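The big spare room sort-out, and what to do with a fabric stash

I have been putting off this post since January, mostly because writing it means admitting how much fabric I own. My sister-in-law says everyone who sews has a cupboard they don't open when visitors are in, and mine was the tall one in the spare room, which had got to the point where you had to lean on the door with your hip to shut it.

I started the way I start everything, with a pot of tea and far too much optimism. Out came the lengths of cotton from the old Kotard mill shop (much missed, I could spend an entire wet afternoon in there), then the curtain ends, then a bag of wool scraps I'd been saving for a patchwork blanket that I fully intend to make one day. I weighed some of it on the kitchen scales out of pure curiosity and then wished I hadn't!

My rule for keeping things used to be "is it pretty?", and of course everything is pretty or I wouldn't have bought it. So I tried a new one. If a piece was big enough for a cushion cover and I could name the cushion, it stayed. If I couldn't name the cushion, it went in the bag for the Brustov community sewing room, where they are always glad of dressmaking cottons and will even take zips if you tie them together in bundles. Anything smaller than my hand went for stuffing. I kept 12 pieces of the Sombatkul silk, though, and I won't be taking questions on that.

Washing was the part I'd forgotten about. Cotton that has been folded for years gets a dusty sort of smell and a crease down the middle that no iron will shift, so it all had to go through at 30 and then be hung over the banisters, the shower rail and the backs of the dining chairs. We ate tea off our laps for three evenings. If you are doing the same, iron while it's still a bit damp and roll it round a cardboard tube afterwards, and you'll save yourself doing it all again next year.

The odds and ends took longer than the fabric did, as they always do. 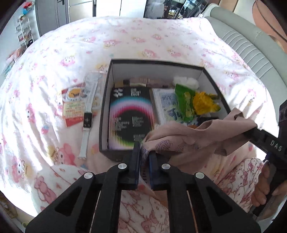
A box of bits on the bed, and some dusty pink.

I'm still deciding about the pinks in general. I went through a great phase of them when we did up the back bedroom, and they do look lovely against white, but I've hardly sewn with them lately and there's a limit to how many lavender bags one family can be given. Perhaps a set of bunting for the summer, or lining for a wash bag.

Next up is the button tin, which I'm rather looking forward to. I'll need a bigger pot of tea.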